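The Supper Table Is Back for Another Season

If you walked past the old Szalai hall at six in the evening last month, you probably smelled it before you saw the lights. Onions, mostly, and then bread. The community supper has started up again and we could not be happier about it!

For anyone new to the neighborhood, the idea is simple. You come in, you sit wherever there is a chair, and you eat what the kitchen has made that night. Pay what you like in the tin by the door, or nothing. Last season the kitchen served 1,435 plates, and the busiest night of all (the bean stew with the dumplings, which people still bring up in the grocery line) fed 92 of us. We ran out of bowls and finished the evening eating out of coffee mugs.

The menu this season leans on the Mullorum garden plots, which had a huge year for squash. Expect squash soup, squash baked with cheese, and a squash and lentil pie that took a few tries to get right – the first one slid off the plate. There will always be one dish with no meat and one with no wheat, and the cards on the counter now list everything that went in.
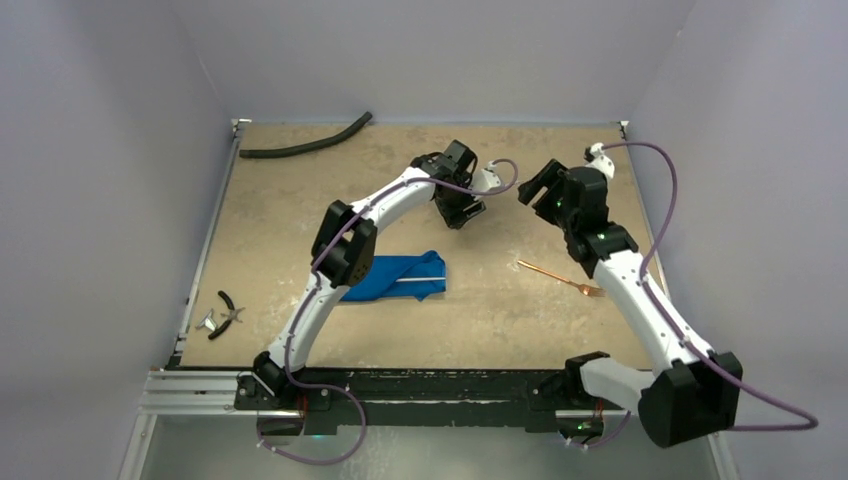

One regular wrote to say the long tables are the best part, that she sat down next to strangers in October and has had Sunday-style lunches with the same people ever since, and could we please never go back to the small round ones. We won't. The round tables have gone to the Govuter reading room, where they fit much better, and the long ones are staying put. If you like a quieter spot, try the end nearest the coat hooks, or come after seven when the families with little kids have usually headed home.

A few things have changed. The doors now open at half past five so that people coming straight off the bus don't have to stand in the cold. Dessert is served from the side window instead of the main counter, which has shortened the line a lot. And there are two sittings in December, early and late, as that month always fills up. You don't need to sign up for either, but if you are bringing a group bigger than a family, leave a note in the box so the cooks can put on another pot.
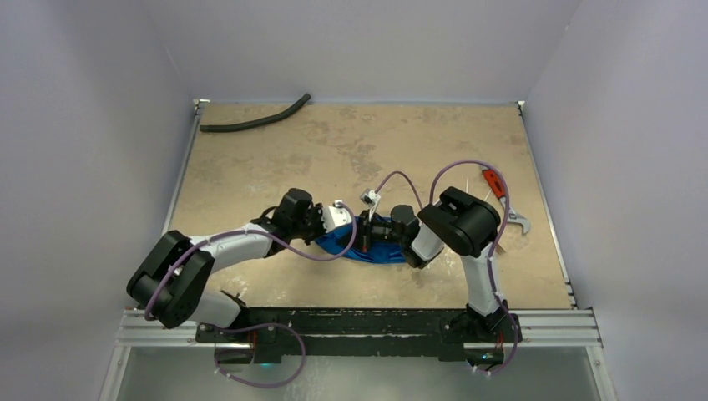
Bread comes from the Suda bakery again, still warm most nights, and they have promised us the dark seeded loaf as well as the white. Get there early for the seeded one. It goes fast, and the heels go first!

We would also love more recipes. The binder in the kitchen has 14 so far that came from people who eat with us, and almost all of them are soups. Soups are great, but we'd be thrilled to see a good noodle dish, or something with cabbage, or whatever your grandmother made when the house was full. Write it for whatever size you cook at home and the kitchen will do the math. Drop it in the box or hand it across the counter.

Bring a jar with a lid if you want leftovers. The big pots get scraped out at eight.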